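Craft & Fiber Forum > Baskets > Cane, rattan and reed

Topic: Wrapped handles on round baskets, who's doing them?

rutherford_reeds wrote:
I finished my first round basket with a rolled rim over the holidays and I'm completely hooked! Now I want to put two wrapped handles on it and I'm stuck choosing. My neighbor says to leave the hoops bare because wrapping only hides bad joins. I love the look of a dark wrap, though. Anyone have opinions? (I know you do.)

Posted 18th January

hurnum_weaver wrote:
Wrap them!! I wrapped a pair for my niece Aisyah Pasaribu and she carries that basket everywhere, farm stand, beach, her sister's apartment. A bare hoop digs into your fingers once you've got potatoes in there. Soak your wrapping strands for 15 minutes, pull snug, and keep your thumb on the last turn while you make the next one.

oldwillow2 wrote:
I'm with the neighbor. I've fixed too many baskets where the wrap held damp against the hoop and the hoop went soft under it. You can't see it going. A bare handle sanded well is perfectly comfortable.

anisa_t wrote:
Oh, I have to jump in, I love this topic! Anisa Tjoa here, I run the beginner evenings at Rellow, and round baskets with paired handles are the thing I get asked for most. 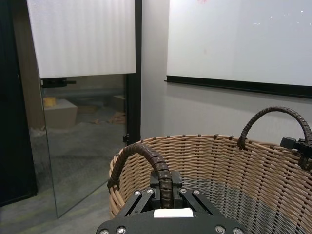

Handle height is what I'd settle before you even think about the wrap. Too low and your knuckles scrape the rim, too high and the whole thing swings when you walk. I like a loop you can get your whole hand through with a bit of air left over. As for color, go for it! Look at how the dark brown loops stand out against that light tan weave, and how the spiral gives them a ribbed surface all the way along the curve. That ridged feel is my favorite thing about a wrapped handle. I also like a rim that's a good bit thicker than the wall, like the one there, so the top edge doesn't look skimpy next to the handles.

oldwillow2 wrote:
Pretty, I'll give you that. Still wouldn't keep one in a mudroom.

anisa_t wrote:
Fair! Mine live in the hall with scarves in them. For garden use I'd go bare too, or at least let it dry upside down on a rack.

drorus77 wrote:
Does anyone stain the wrap before it goes on or after? I did mine after and got brown smears all over the rim. Two evenings with a damp rag and you can still see it.

hurnum_weaver wrote:
Before, always before. Dye the whole coil in a bucket, dry it completely, then give it a quick dip right before wrapping. Wear gloves unless you want walnut fingers until March.

rutherford_reeds wrote:
You are all wonderful. I'm going dark, and I'm going to dye first. One more thing, do the ends of the handle go down inside the weave or just lash to the rim?

anisa_t wrote:
Inside, next to a stake, as far down as you can push them! Taper the ends with a knife so they slide in. Lashing alone is okay for a little bread basket, but I wouldn't trust it with apples.

oldwillow2 wrote:
On that we agree. And put a peg through under the rim.

rutherford_reeds wrote:
Tapering tonight. Will post when the first one's on!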